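Gathering Examples by Hand: Notes for Unit 7

Welcome back, everyone! I promised last time that we would get away from the math for a while, and these notes keep that promise. We are going to talk about where the examples come from in the first place, and I am going to go on about it a bit, so get comfortable.

Our running case is Wino, the gear assembly set. An operator guides the arm through a small job, such as picking up a loose gear and taking it over to the rest of the assembly, and the system stores what the wrist camera saw along with how the arm and fingers moved. One run through the job is called an episode. Wino has 3,925 of them at the moment. After the checks described below we keep 3,786, and those are the ones you will be working with in the lab.

Before an episode

Set the loose gear down somewhere on the cloth and please move it around from one episode to the next. I know how tempting it is to put it back in the same comfortable spot – I have done it myself on a long afternoon – but a learner that has only ever seen the gear in one place will happily reach for that place whether the gear is there or not. Our first batch, Detusar, had 1,144 episodes and nearly all of them began with the gear close to the front edge of the table. It made for a lovely demonstration and a very poor lesson.

During an episode

Go at a pace you could keep up all day. If you miss the gear on the first try, open the fingers, back off a little and try again in the same episode. Those second tries are worth having, and we label them so you can find them later. What we don't want is a long pause in midair while you think, so do your thinking before you press start!

After an episode

Watch it back once, at normal speed, from the wrist view. Mark it as good, recovered or failed, and write a few words if something odd happened. Failed episodes are stored in a separate folder and we will come back to them in the unit on scoring.

For next time

Read the labeling guide and pick ten episodes from the Wino folder. For each one, write down where the gear starts and how the fingers come toward it. Then think about which starting places you would ask for more of, and bring your list to class. We will compare them together, and I expect some friendly arguing.

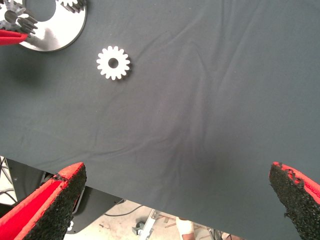

Figure 1. Wrist view from Wino, with the white gear on the cloth and the gripper fingers open.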